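Welcome, and thanks for stopping by! These are the working files for the Walar family cookbook, a collection of recipes typed up from handwritten cards, letters and the backs of a great many envelopes. If you're a cousin who got the link in June, you're in the right spot. If you wandered in from somewhere else, you're welcome too, and I hope you're hungry.

## What's in the folder

- `recipes/` has one plain text file per dish, named after whatever the card called it (so yes, there are 2 files for lentil soup, and they are quite different soups)
- `scans/` has the cards themselves, front and back
- `notes/` is where the stories go, along with arguments about salt
- `index.csv` lists everything by title, cook, main ingredient and number of servings

There are around 600 recipes in all, counting the jams. I started with the shoebox from the hall closet and thought that would be the whole job, and then Aunt Mirani mailed me hers, and I've been happily typing in the evenings ever since.

## How the recipes are written

I've kept the cook's own words wherever I could read them. When a card says "bake till it smells right," that's what the file says, and my best guess at a time and temperature goes underneath on a line starting with `guess:`. Please don't fold the guesses into the recipe itself. I'd like people to be able to tell my voice from Grandma Wivine's, since hers is the one worth following.

Measures are in cups and spoons. A "glass" on the older cards seems to mean the small juice glass, and I've left it as "glass" everywhere until someone can find one and fill it with water for me.

Each file begins with a few short fields:

```
title: Eggplant with garlic and tomato
cook: Wivine
serves: 6
main: eggplant
card: both sides
```

Eggplant has more entries than any other vegetable, and I don't think that will surprise anyone who ever ate at that house in late summer. She fried it, stuffed it, pickled it and mashed it with so much lemon your eyes watered.

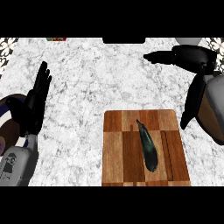 ## Vegetables and side dishes

Most of these are weeknight dishes and forgiving ones. The long braised beans need 20 minutes more than the card says, at least on my stove, and the cabbage can sit overnight and be all the better for it. Where a recipe calls for Cornomano, that's the family's name for the coarse corn mush we eat with stews, and it has its own file under `recipes/cornomano.txt`. Make it first, it takes longer than you'd think.

## Known gaps

The bread cards are a mess. Several list flour as "enough," and one stops in the middle of a sentence after the second rise. The plum cake has no oven temperature at all. If you remember standing in the kitchen while any of these were being made, even as a little kid, please write down what you remember and put it in `notes/`.

## Fixing and adding things

Change whatever is plainly a typo. For anything bigger, add a line to the notes with your name so we can talk it over first. Waqas Shaikh did the scanning and built the index, and he's the one to write to if a scan won't open or a title has gone missing. Spelling of dish names is up for debate, and I expect it always will be!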